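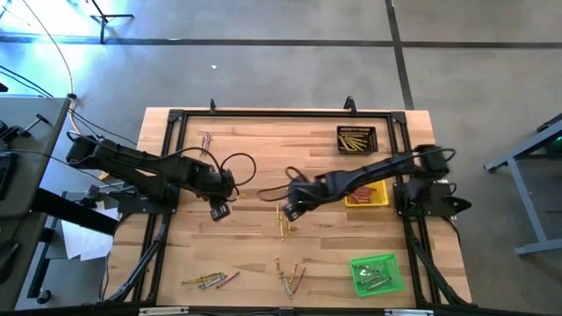

I oil my wood tops twice a year, and September is when I finally get around to the second coat. My kitchen counter and the bench in the garage both get the same treatment – food-safe mineral oil, an old T-shirt, and a whole evening of leaving them alone. If your top is made of joined strips like this workbench, with the darker brown grain running through the light wood, wipe along the strips and never across them. Go easy at the joints, where oil likes to pool and turn sticky.

Before you oil, sand lightly with 200 grit and get every bit of dust off. I use a barely damp cloth and then wait until the wood feels dry to my hand (overnight if it's humid!).

For glue drips, don't scrape right away. Hold a warm, damp rag on the spot for 8 minutes and most of the white stuff will roll off with a plastic card. My neighbor Krystyna swears by vinegar for the stubborn ones, and I've come around to it.

Oily rags go outside, spread flat, until they're stiff. Never ball them up in the trash. Mine hang on the fence, and yes, it looks terrible.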